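The Zustton bench set is for people who want to practice robotic suturing, or teach it, without booking time on a clinical console. It's a pair of instrument arms, a fixed camera and a surgeon station that fits on an ordinary desk, and we're very happy with how the current version turned out. If you've used the older one, skip to **What's changed**, because a lot has.

## What you get

The full set ships in two cases. The first holds the arms and their base rail, the second holds everything else.

- Left and right instrument arms, with the base rail
- Two needle-driver instruments and one pair of curved scissors
- Fixed camera on a gooseneck post, with its light
- Surgeon station: two hand controllers, foot pedal tray, armrest
- Control box, power supply, all cables (labeled at both ends)
- Flinia tissue tray with clamp bars and a drip lip
- Starter pack of suture, and a hex key you will want to tie to something

You supply the desk, a monitor and the tissue. Any monitor with a standard HDMI input will do. We use a plain office one in our own lab and have never felt the need for anything fancier.

## Who it's for

Mostly skills labs, residency programs and research groups working on surgical automation. Those are pretty different crowds! A residency program wants something that's ready when the trainees walk in, and that can be wiped down and put away before the next group needs the room. A research group wants every joint position, every pedal press and every video frame with a timestamp on it, and doesn't care much what the armrest looks like. We've tried hard to look after both.

It is a training and research product. It is not a medical device and must not be used on patients or live animals.

## The arms

Each arm has seven powered axes counting the jaws. The wrist bends in two directions and the shaft rolls, so you can drive a curved needle through its arc the way you'd want to, and back it out again when you've picked a bad angle (we all do).

The shafts are driven by cable. Cables stretch, and on a lot of bench systems this is where the fun stops: after a few weeks the tip isn't quite where the software says it is. The Eklund tensioner built into each instrument housing takes up the slack at startup. It runs through a short routine, takes about 40 seconds, and beeps when it's finished. You can run it again at any time from the menu, and we'd suggest doing so after a long session of knot tying, which is harder on the cables than anything else you'll do.

Instruments swap without tools. Press both tabs, pull straight back, slide the new one in until it clicks. The control box reads the instrument type and loads the right limits for it.

### Quick figures

| Item | Value |
|---|---|
| Weight of both arms and rail | 40 lb |
| Base rail length | 700 mm |
| Instrument length, housing to tip | 487 mm |
| Power | Standard wall outlet |
| Operating system for recording software | Linux or Windows |

## The surgeon station

The hand controllers hang from above, so your wrists stay free and the desk in front of you stays clear. Finger loops come in small, medium and large, and they're soft enough that you forget about them after a few minutes. Motion scaling is on a dial you can reach without letting go. Beginners usually like a high setting, where a big hand movement makes a small tip movement. Experienced users turn it down as they warm up.

The pedals are clutch, camera and record. We argued for a long time over whether record should be a pedal at all. In the end it stayed, with a firmer spring than the other two, and it's become the thing research users thank us for the most. You start a take without taking your hands off the controllers, tie your knot, and tap again to close the file.

## Suturing real tissue

Foam and silicone pads are great for the first hours. They hold still, they don't dry out and you can leave them on the shelf. But tissue slides, tears and reflects light, and anybody training a person or a model on suturing will want to move on to it sooner or later. The tissue tray was designed with that step in mind.

The clamp bars hold a piece from two sides and leave the top open to both arms. A domed insert underneath raises the middle, which gives the instruments more room to get their wrists over and down. Keep the surface moist as you work; a spray bottle is enough. If you're using stage blood or a similar fluid to make the wound site harder to read, go easy at first. A small pool spreads much farther than you'd expect, and the camera will show highlights all over it.

Those highlights deserve a word of their own. Wet tissue is shiny, and any vision software you point at it has to cope with white glare, dark thread and metal jaws all in one view. You can soften the light with the clip-on diffuser, and for teaching we'd always do that. For research, plenty of groups leave the glare in on purpose, because that's what they need their software to handle.

Some habits that help with interrupted stitches:

1. Cut your suture short before you begin. A long strand wanders over the work and finds its way under a jaw.
2. Park the arm you aren't using well off to the side, jaws clear of the thread.
3. Bring the working instrument in low and nearly level, then open the jaws only as far as you need to take the strand.
4. Tie two knots and look at them before carrying on. Check that the tails stand clear of the wound line and that the edges meet.
5. Leave finished wounds in view while you work on the next one. They make a handy reference for spacing and tension.
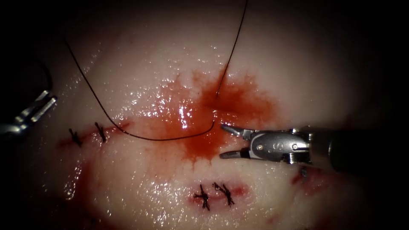 ## Recording and playback

The Illier recorder comes installed on the control box. It stores video and arm data together in one folder per take, and you can scrub through both on the same timeline. Drop a marker at needle entry, needle exit, first throw, second throw, or use whatever labels you like. Export is to plain video files plus a table of joint and tip positions, so you aren't stuck with our software if you have your own.

Playback on the arms is possible too, at quarter, half or full speed. It repeats the motion exactly as recorded and does not look at the camera, so please try it on an empty tray first. It's a lovely way to show a trainee what a good wrist roll looks like from the side, up close, with the shafts moving in front of them.

For those writing their own controllers, the command interface is open and documented, with short sample programs in Python and C++. Limits on speed and jaw force stay active whatever you send, and the red stop button on the control box cuts motor power directly.

## What's changed

- Thinner instrument housings, so the arms can come closer together at the back without bumping
- Quieter motors (you can talk over them now, which matters a lot in a class)
- New camera light with six brightness steps
- Clutch pedal no longer drifts the tip on release
- Tissue tray has rounded inside corners and is much easier to clean
- Cables labeled at both ends – by popular request

Instruments from the older set fit the new arms. The old tray fits the rail too, but the clamp bars are not interchangeable.

## Cleaning and care

Wipe the shafts from the housing toward the tip with a damp cloth and mild soap, then dry them. Work the jaws open and closed a few times in clean water to flush the hinge, keeping the water line well below the housing. Never put a whole instrument in a dishwasher or an autoclave. A drop of the supplied oil on the wrist pins once a month is plenty.

The tray, clamp bars and insert lift out and can be soaked. Follow your own lab's rules for handling and disposing of tissue.

## Ordering

| Part | Order number |
|---|---|
| Full bench set, two arms | ZB-1051 |
| Tissue tray with clamp bars and insert | ZB-487 |
| Replacement needle driver | ZB-700 |

Sets ordered before November come with a second tissue tray, while we have them. Tell us your finger loop size when you order, or ask for the mixed pack if the set will be shared. Setup takes an afternoon the first time, and we're glad to do it with you over a video call.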